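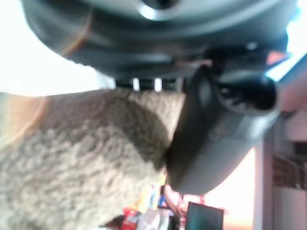

Gripper housing and finger, close view.

Sandberg Collection Catalog Group
Minutes of the December meeting

The meeting opened at 2:00 p.m. in the reading room at Lillwood. The minutes of the previous meeting were accepted with one change: under item 3, "bodkin" should read "broadhead."

1. State of the catalog
The arrowhead section stands at 976 records. All have a measured length and socket diameter. Weights are missing for part of the Plesham deposit and will be entered before the next export. The target of 2,000 records for the full catalog, including spurs and buckles, was left unchanged.

2. Socket terms
The group discussed the use of "closed" and "lapped" for sockets. Older cards use the two words for the same feature. Agreed that "lapped" will be used only where the overlap can be seen with the naked eye or on an X-ray plate. Where corrosion hides the seam, the field will read "seam not visible." Existing records are to be checked against this rule in shelf order.

3. Dating of barbed heads
A draft note on the barbed heads from Clotgate was read. The note places the group in the late fourteenth century on the basis of barb shape. It was objected that the form has a long life and that the ditch fill at Clotgate also held later pottery. Agreed to publish the wider range, late fourteenth to late fifteenth century, and to give the find context in full. The comparison with hunting scenes in manuscripts will be kept as a footnote. Wording to be circulated.

4. Plesham rowel spurs
5 spurs were received from Plesham with their original labels. One label gives a field name that does not match the accession book. The book entry will be followed and the label text recorded in the remarks field. Traces of tinning were reported on the neck of one spur. No cleaning is to be done until this has been tested.

5. Drawings
Scale for arrowheads remains 1:1. Spurs will be drawn at 1:2, side and top views, with a section through the neck. Stippling to be used for corrosion only. The old pencil drawings will be scanned but not redrawn.

6. Other business
The loan of two buckles to Lillwood was extended to the end of the display. Box lids in bay 2 do not close over the new foam and will be replaced.

Actions
Weights, Plesham deposit: enter before export.
Socket field: check and correct.
Clotgate note: revise and circulate.
Tinning: arrange test.

The meeting closed at 3:40 p.m.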